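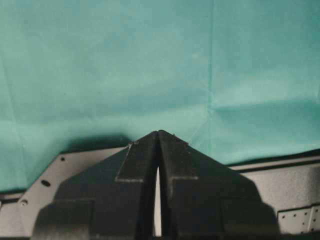
Custom home builders – Bruken vs Keskin

porchlight_dad
We have a lot out in Clorow and two quotes for a 1670 square foot single story. Bruken is a flat price, Keskin is cost plus with an allowance for finishes. Has anyone here built with either one? I keep going back and forth and my wife is sick of hearing it.

mudroom_fan
We did Keskin, moved in this past January. Loved them! They let me change the kitchen window twice and the crew was so nice about it. We did go over on tile, but that was me picking fancy tile.

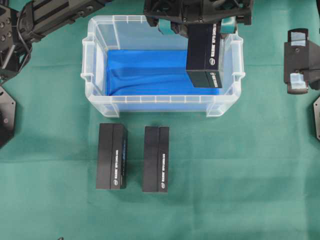 So I'd say go cost plus if you're picky like me and can keep an eye on the bills – they send them every two weeks and you can ask about any line.

slab_n_stud
Gotta disagree. Cost plus is fine until lumber jumps and you're the one eating it. Flat price lets me sleep. Bruken built our 1230 square foot place and the only extra was $245 for moving an outlet and a hose bib.

mudroom_fan
But did you get to choose anything? My sister-in-law had three cabinet colors to pick from and that was it.

slab_n_stud
Four, thank you very much. And I like my cabinets.
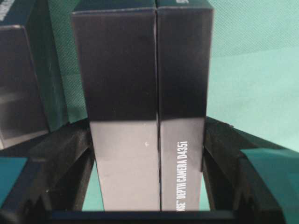 Photo: Hostine

porchlight_dad
Ha, OK. Does Bruken charge for change orders on top of the work itself? The quote doesn't say.

slab_n_stud
Yep, $100 each time, even for small stuff. Get it in writing before you sign.

porchlight_dad
Good to know, thanks both. Their price is only good through 28th August so I'm calling them tomorrow, and I'll ask Keskin if they'd cap the total.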